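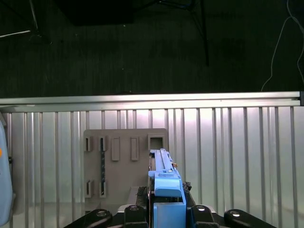
Slotted Panel Wall - Student Project Report
Renu Vishwakarma

Background

Our group got the short end of the workshop. Nowhere to put small stuff, so clips, spacers and offcuts ended up on the floor or in someones pocket. The brief was to design one storage panel that goes in front of a ribbed metal wall and holds parts without any drilling. We called ours Stirkex. Panel is flat, close to square, rounded corners, raised rectangular bits on the face that make the slots.

What we wanted to find out

Whether people put things back more when the place for it is obvious. Also whether the slots should be all the same or mixed.

What we did

Three layouts on paper first, then cardboard, then the real one. Bisht layout was all narrow slots. Plirnska was mixed. Stanari was mixed plus two narrow slots at the bottom - this is the one we kept.

Rail across the top is aluminum with grooves along it. Good choice, stiff, easy to wipe. Wish we had ordered end caps at the start and not in the last week.

Test ran over 5 sessions. Each session one person sorted 36 small parts into the panel, then someone else had to find 5 of them from a list. We wrote down wrong slots and anything dropped.

Results

Mixed slots won, mostly. Narrow ones were fine for flat pieces and terrible for anything with a bend in it. Bisht had the most dropped parts. Plirnska was close to Stanari for sorting but people kept hunting around in the lower half when they had to find stuff.

Color was a problem. Beige-gray on a silver wall sounds calm and tidy, but in strong light the ridges get bright and the slot edges are harder to read. Two testers said the same thing without being asked. Darker panel next time, or a matte sheet behind it.

Floor on the far side of the rail is dark, so a part that goes over the top takes forever to find. Lost three that way in session two - got two back.

Problems

Labels fell off. Tape was the wrong kind. Session four notes are missing a page so we left that one out of the dropped count but kept it for the wrong slots, which isnt ideal.

Also we only tested with people from our own class, and they had all seen the cardboard verison.

Next steps

Try a second panel beside the first. Raise the lip on the bottom row. Ask the first years to test it cold. Redo the labels, printed this time.

Last updated: March 7, 2021

Related projects
Bench Drawer Dividers - final report
Cable Hooks From Scrap Sheet
Workshop Lighting Survey, December
Plirnska Layout - cardboard templates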